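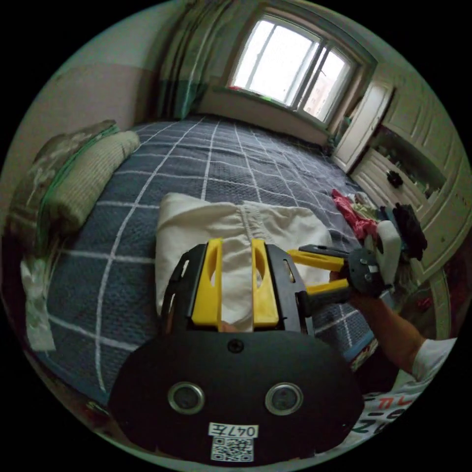

Looking after a pair of hand-held grippers between folding sessions

These notes cover the hand-held pair we use for laundry work on the Rweyemamu project. Most of the trouble we get comes from lint and loose screws, and both are easy to deal with at the bedside if the tools are in reach.

What to keep nearby
A small cross-head screwdriver, a soft dry brush, a lint-free cloth, a little isopropyl alcohol, and a spare set of fingers. We keep ours in a Plollska zip pouch.

Fingers first
Open each gripper all the way and look down between the yellow fingers. Threads collect at the base, where you can't see them with the fingers closed. Pull them out by hand or brush them toward the tips. Wipe the inner faces with a damp cloth and let them dry before you touch any fabric – a damp finger drags on cotton and spoils the fold.

Press the fingers together and let go. They should spring back evenly. If one side lags, check the hollow slot for a split along the edge. Change both fingers at the same time, even if only one is worn. A new finger against an old one pinches crooked and you will chase it all day.

Screws
Check the screw on the black body at the start of the day. Snug is enough. Too much force strips the head, and then you are drilling it out. The slotted frame behind the fingers gets the same treatment every 20 sessions, or sooner if anything rattles.

Lens
Brush it first, then wipe. Going straight in with the cloth grinds grit across the glass.

Labels
Keep the square code clean and flat. If a corner lifts, replace the whole label. Tape over the top reflects light, and the scanner at Povance refused ours until we took it off. Write the tool number in the log before you start. File 1443 went in under the wrong gripper last November and had to be sorted by hand.

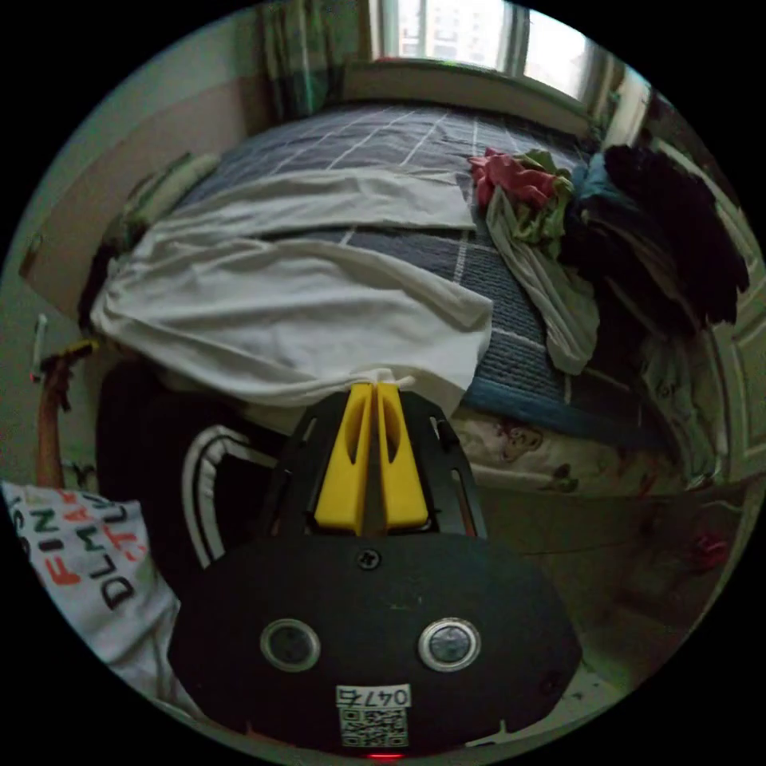
Gripper 0476 at the bedside, red light showing at the bottom rim.

Setting up the bed
Pull the bedspread reasonably flat and put the garment you are folding on the near half. The clothes waiting their turn go to one side. A spread with a grid is handy for lining up hems.

Practice with the grippers empty for 2 minutes before the first fold. Long sleeves and waistbands are the hardest to pick up cleanly, so leave them until your hands have settled.

Storage
Fingers open, never squeezed shut under a strap. Ours go back in the Clolico case with the bodies flat. Worn fingers that have been replaced go in the trash the same day, or they find their way back into the pouch.

Last updated March 26, 2025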